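Amini Guest House, monthly room and corridor check
Month: May
Checked by: Tahmineh Rostami
Copy to: Ehsan Daneshvar, maintenance

Marks used: OK, FIX (within the week), STOP (do not use until repaired)

1. Front entrance and stairs
Door closer: OK
Handrail, ground to first: FIX. Bottom bracket moves when leaned on. Two screws need longer replacements.
Stair nosing: OK. Step 9 was reglued after the last check and is holding.
Entrance mat: OK

2. Corridors
Emergency lights: FIX. The one outside room 124 went out after 20 minutes on test. New battery pack ordered from Hivus.
Extinguishers: OK, pins and tags in place.
Fire doors: OK, except the first floor door, which rubs on the carpet and stops short of the latch. Marked STOP for wedging. Please take the wedge away for good.

3. Bathrooms
Grab bars: OK
Hot water: OK at all taps tried.
Floor drains: FIX in the shared shower. Slow, smells a little. Mitra Bakhtiari asked for it to be done before the Friday arrivals.
Sealant around tubs: OK 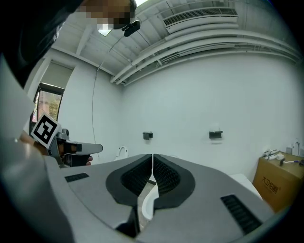 Gripper, white surface behind. Section 3.

4. Laundry room
Dryer lint trap: OK, cleaned during the check.
Vent hose: FIX. Crushed behind the machine. Pull the dryer forward and refit the clamp.
Outlet by the sink: STOP. Test button does not trip it. Taped over, sign posted.
Detergent shelf: OK

Comments
The outlet comes first, then the fire door. Last month's quote for new corridor carpet was 2,000 and is still waiting for a signature. Trimming the door would cost less and could be done now. Key for the meter cupboard is with Houshang Mohammadi.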